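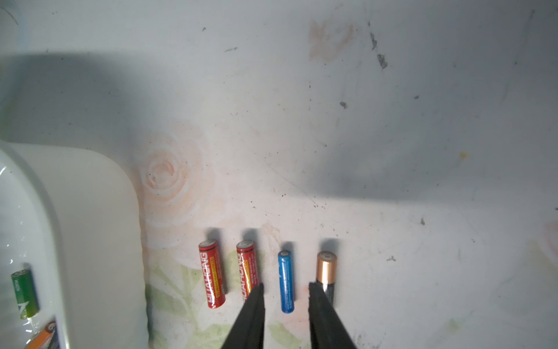

关于我们。Clidus 是做旧收音机和小型卡带机维修的铺子，顺带卖零件，开课教人修。最早只接熟人的机器，后来接得多了，租了现在这个门面，楼下收件，楼上干活。老机器送来，十台有好几台毛病都出在供电上：簧片锈了，线头断了，电池仓漏过液。所以收件第一步永远是电池，先拿出来，并排放桌上，像华虹（HUAHONG）这种红皮的圆柱电池，一头银白色的正极帽，方向一眼能认，新来的学徒就从认正负极开始学。别笑，装反了送来说“坏了”的，每个月都有。

我们是谁
创办人 Þórey Hedegaard，冰岛人，来中国之前在渔港修船用电台。中文说得比写得好，所以这一页不是她写的。她管技术，也管课。其余的人：两个全职师傅，一个前台，学徒看季节。前台也会焊，忙的时候别惊讶。

修什么
晶体管收音机，电子管的也收，但要排队。
便携卡带机、随身听、录音电话。
老式台灯和座钟只看电路部份，机芯不碰。
不修手机，不修电脑，电视机也不修。问过很多次了，真的不修。
八十年代以后的塑料外壳机器，卡扣断了可以补，颜色补不到一模一样，接受不了的请提前说。

怎么收费
检测费30元，修的话抵掉，不修不退。
报价之前不动机器，报价之后您点头再开工。零件单列，旧件装袋一起还给您。
修好保三个月，同一个毛病再犯，免费。摔的、进水的不算。
取件超过一个季度没人来，我们会打电话，打三次。电话换了号码记得讲一声。

零件和牌子
Vundus 系列是我们自己整理的替换皮带，卡带机用，按周长分了32个规格，单根也卖。量不准的把旧皮带寄来，断的也行，拼起来能量。
Rutier 是配的清洁套装，棉签、刷子、酒精瓶（空瓶，酒精寄不了）。
音量旋钮有拆机件，不上架，来店里翻抽屉。抽屉没有标签，一直说要贴。

开课
入门班一期10个人，周日上课，下午两点开始，自带一台坏机器。没有坏机器的借您一台，修好留下。
内容：看电路图，万用表，焊接，换电容，清洁电位器。不讲调频改装，讲不完。
进阶班没有固定时间，入门班人凑够了就开。想上的先登记，开班前一周统一通知。
十四岁以下要家长陪，家长不用另交钱，但也别替孩子焊。

Shenoy 资料室
二楼里间。Shenoy 是一位老顾客的姓，他搬家的时候把几箱维修手册全留给我们，房间就用了这个名字。现在架上图纸和手册有40多册，英文的多，日文的也有一些，中文的最缺。可以坐下看，可以拍，不外借。
您家里如果有老厂的说明书，图纸，哪怕缺页，欢迎拿来扫描，扫完原件还您。
目录还在录，录到一半。要找某个型号直接问前台，比查目录快。

寄修须知
先发照片和型号过来，我们说能收再寄。没打招呼就到的包裹会排在最后面。
电池请取出来，别留在机器里。天线收好，旋钮松的用纸包住。
箱子里写张纸条：姓名、电话、什么毛病、什么时候开始的。“不响了”也算，写上就行。
电子管单独拔出来包，标清楚是哪个座的。
回寄走到付，保价多少您定。

营业时间
周一休息，其余日子上午十点到晚上七点。周日下午上课，前台照常收件，但是师傅都在楼上，当场检测做不了。
四月盘点，关门几天，具体看门口的纸。

联系
电话上午没人接是正常的，在焊东西，留言会回。邮件一般隔天回覆。
门口停车只能停一会儿，机器重的话打电话，我们下来搬。

页面会慢慢补，价目表还没更新完，以店里墙上那张为准。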